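4. Wiping Traces on Upright Surfaces 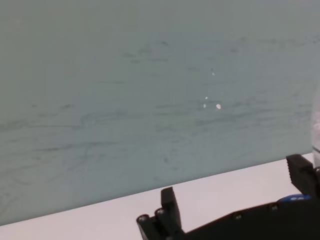
4.1 Why the marks matter

Figure 3. A pale gray-green panel with faint, mostly horizontal darker streaks across its middle band. The upper part is plainer.

Most writing on household cleaning treats the wiped surface as finished business. The cloth goes past, the spill is gone, and the story moves on to the sink or the floor. We came to this study with the same habit, and we were delighted to lose it. Once we began looking closely at upright surfaces in shared kitchens and workrooms, we found a whole vocabulary of marks there, and a great deal of it had never been described.

Figure 3 shows the kind of surface that got us excited. The streaks look like wiped or brushed marks, though on color and shape alone they could also be taken for something like wood grain, and we coded the panel as "probable trace" for that reason. What makes it such a rewarding case is the variety within one small area. Long wavy lines run toward the left, while lower down, near the middle, the marks shorten into something closer to a scribble. In our coding scheme these are two separate classes, which we call sweeps and scrubs, and it is a treat to find candidates for both so close together!

4.2 Coding the surfaces

The full set holds 246 surfaces, of which 39 are upright panels or walls that meet a work surface. Each was coded twice, first by Jingyi Bai and then by Nanami Hosoda, who did not see the first set of codes. The coders recorded the direction of the marks, their density, and the height of the densest band above the line where panel and work surface meet. Small bright flecks, such as the handful toward the right of the panel in Figure 3, were entered under a separate heading. They may be reflections or tiny chips, and our scheme does not try to tell these apart.

The two coders agreed on direction far more often than on density. Density is hard. A streak that one person sees as a single smear another will happily divide into several overlapping lines, and both readings can be defended. After a long afternoon of comparing notes we settled on a coarse scale (plain, light, dense) and recoded all of the upright surfaces. Disagreement remained on 11 of them, and we report those separately in the appendix.

4.3 The middle band

Across the upright group, the feature we most want other researchers to look for is what we call the middle band: a horizontal zone of denser marks with a plainer area over it. Our working idea is that it follows comfortable arm height for a person standing at a counter. A second possibility is splash height, and the two are difficult to pull apart in homes where people cook and clean at the same spot. The Bonard interviews lean toward the first reading, as several residents told us they wipe "where the hand goes" and leave the top for another time.

We would love to see this tested on glossy finishes, where the marks may show quite differently.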